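4.2 Leveling the Table Top

1. Set the Trikemar table on a firm floor, 800 mm from any wall.
2. Turn each of the 6 feet until it bears weight.
3. Place a level along the long side, then across it.

Note - the perforated top may be cleaned with a dry cloth.

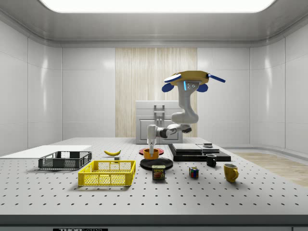
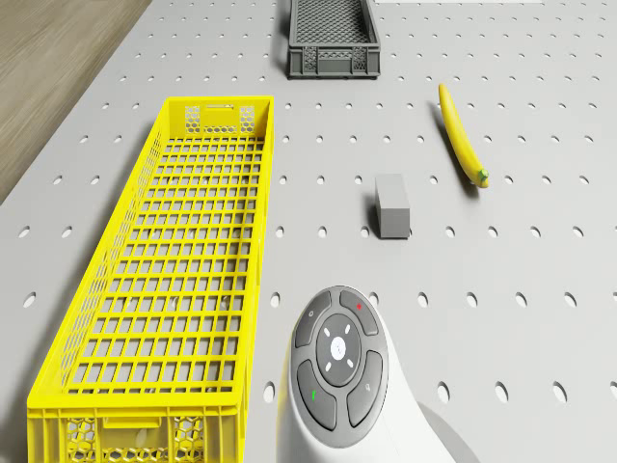 4. Tighten the lock nuts with the 5 mm Inton key.
5. Check the level again after 24 hours.

CAUTION: Do not lift the table by its top - use the frame handles.

For spare feet, order part 513.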